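Rosquinhas de brinquedo, pratos de verdade

Quem me acompanha desde agosto sabe que entrei numa fase de comidinha de brincadeira e ainda não saí dela. Começou com uma caixa que veio da Geva, a lojinha perto da rodoviária que vende um pouco de tudo, e agora tenho opinião formada sobre cobertura de rosquinha que não se come. Pois é!

Brincar de confeitaria é das coisas mais gostosas que existem e dá para fazer com quase nada. Umas rosquinhas, dois pratos, uma mesa de madeira clara. Eu já tinha tentado com aqueles conjuntos enormes, de 15 peças ou mais, com bandejinha, pinça, caixa registradora e tudo, e vou confessar que cansei rápido. A gente passa mais tempo catando peça no chão do que atendendo freguês imaginário. Com quatro rosquinhas a brincadeira anda melhor, porque cada uma ganha nome e preço. A azul é sempre a mais cara, não me perguntem por quê. A de chocolate é a que todo mundo pede primeiro (eu inclusive).

Os pratos são outra história. Sou da turma que prefere louça de verdade na brincadeira, mesmo com o risco de quebrar. Prato de plástico colorido briga com a rosquinha colorida e no fim não se enxerga nada. Já num prato branco redondo, daqueles de todo dia, a rosa clarinha fica uma graça. E gosto muito de cerâmica nesse verde meio acinzentado, que combina com tudo – achei umas peças parecidas na Huanca e quase trouxe a prateleira inteira para casa. Saí com um prato só, muito orgulhosa de mim. 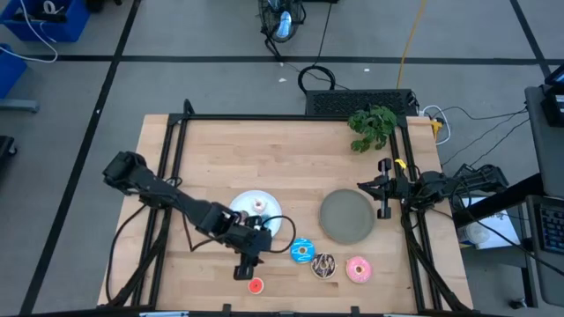 A minha regra para arrumar a vitrine é não arrumar demais. No começo eu colocava tudo em fila reta, certinho, e ficava com cara de estoque. Agora deixo uma rosquinha já servida, o outro prato esperando o pedido e o resto na diagonal, meio solto, direto na madeira. Uma folhagem artificial no canto ajuda bastante também! A minha é da Idisa, comprei sem muita fé e hoje não monto uma mesa sem ela.

Sobre limpeza, que foi o que mais me perguntaram no último texto: pano úmido, sabão neutro, secar logo. As que têm cobertura em relevo juntam pó nos risquinhos, e aí uma escova de dentes velha e macia resolve. Não deixem de molho – perdi uma da Rasa assim, a tinta do granulado foi embora inteirinha e sobrou uma rosca careca que hoje mora na gaveta dos elásticos.

Ah, e uma brincadeira que rende uma tarde: um faz o pedido ("uma rosa no prato verde, por favor"), o outro serve sem repetir a pergunta, e depois trocam. Parece bobo, mas quando o freguês resolve mudar de ideia no meio do caminho vira uma confusão deliciosa. Com criança maior dá para incluir o troco e a gorjeta, com a pequena basta escolher a cor.

Semana que vem quero testar umas xícaras junto. Se alguém tiver um bulezinho sobrando, me escreve aqui nos comentários!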